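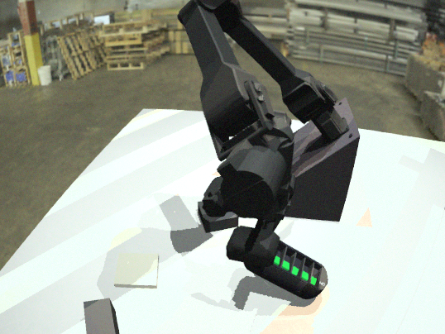 Board: Kitchen and Home > Counters and Tables
Thread: White countertops, please talk me out of it

purkum_pantry
2021-02-14
We're redoing the kitchen and my spouse wants white everything. I have two kids, a beet habit and a turmeric problem. The Ekora sample has been sitting by the sink for 22 days and so far it looks fine, but so did my last car at that age. Anyone living with white?

gravyboat52
Four years in. It's fine. You wipe it. People act like white counters are a newborn.

dulltrowel
It's fine if you enjoy wiping. I had white in my old place on Frimpong Street and spent my evenings tilting my head at the window to find the smear. There was always a smear. I now have speckled brown and haven't seen a crumb since December. I assume they're in there somewhere.

gravyboat52
So your argument is that the dirt is still there and you like it better.

dulltrowel
Yes. I thought I was pretty clear.

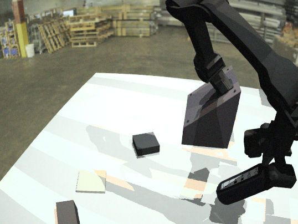
1 min read

lemon_and_lye
Ask which finish the sample is. Matte holds on to turmeric like a grudge. Gloss lets go of it but shows every streak once the sun gets low. We went with Clekuder in satin and I'd do it again, although the $100 "care kit" was a spray bottle and a rag.

purkum_pantry
Sample is satin. I put curry on it overnight and got a faint yellow ring, gone after baking soda. My spouse calls this a pass. I call it a warning.

dulltrowel
Brown speckle. I'm just saying.

gravyboat52
You're describing camouflage, and you paid extra for it.

lemon_and_lye
Can you two get a room with a backsplash?

purkum_pantry
Update: we're going white on the island and butcher block by the stove, so each of us gets something to complain about. Does anyone have opinions on oiling butcher block?

dulltrowel
Oh, do I. Start a new thread.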